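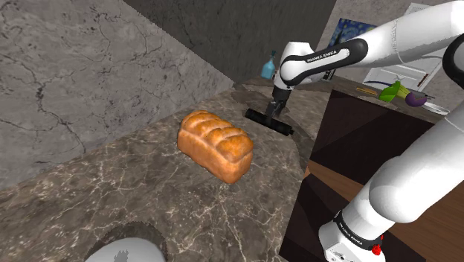 Contact-rich kitchen tasks are where simulation scores stop predicting anything, one reader of the preprint wrote under the project's announcement, and a ranking of policies that holds for pick-and-place says little about tools held against a surface. The authors at Jakano say the objection is the starting point of their study.

The group has released a method for scoring robot manipulation policies in simulation before they are run on hardware. It is called Arureck. Its stated aim is narrow: given several trained policies for the same task, put them in the order in which they would finish on a real arm. It does not try to predict the success rate itself.

Most simulated benchmarks report one number per policy, taken under one set of physics parameters. The preprint argues that this number is sensitive to settings that are rarely published, among them surface friction, joint damping and the stiffness of the contact model. A policy that looks strong at one friction value can drop several places at another, and the order in simulation then disagrees with the order in the lab.

Arureck replaces the single setting with a sampled range. Each policy is run under 30 parameter draws per task, with the same draws used for every policy. The results are compared pair by pair, draw by draw, and combined into one ranking. Draws in which all policies fail, or all succeed, carry no weight, as they do not separate one policy from another.

Rendering is handled separately. Textures, lighting and background objects are varied on a schedule independent of the physics draws, so that a failure of perception can be told apart from a failure of contact. In an earlier version the two were varied together, and the authors write that they could not tell which had caused a given change in rank.

The test suite consists of 205 tasks in simulated kitchens, all performed by a single-arm robot with a two-fingered gripper. They include grasping and placing food items, moving a tool held in the gripper, and operating doors and drawers. Counter materials and room layouts differ between tasks. Bread, vegetables and bottles recur as objects or as distractors.

For comparison, the group ran 700 trials on physical arms, in a laboratory and at a second site operated by Lammers. Agreement between simulated and real rankings was highest for placing tasks. It was lower for tasks with a tool, although the sampled ranking still matched the hardware order more often than the single-setting baseline did. The largest disagreements came in tasks where the tool shifted in the grip during the motion, which the simulator's rigid contact model reproduces poorly.

The preprint lists 2 further limits. Soft objects are modeled as rigid bodies, so a loaf keeps its shape under any load, and a policy that presses too hard is not penalized for it. The parameter ranges were also set by hand from measurements on one type of arm. Whether they carry over to other arms was not tested.

Computing cost is higher than for a single-setting benchmark, in proportion to the number of draws. The authors report that the ranking usually settled before the full set had been run, and the released code includes an option to stop early once the order of the leading policies no longer changes. Early stopping was not used for the results in the preprint.

The scenes run in Gralter, the group's own simulation package. The release of 2 May 2019 contains the task definitions, the parameter ranges and the scoring code. Logs from the hardware trials are to follow in August, together with a revised contact model for held tools.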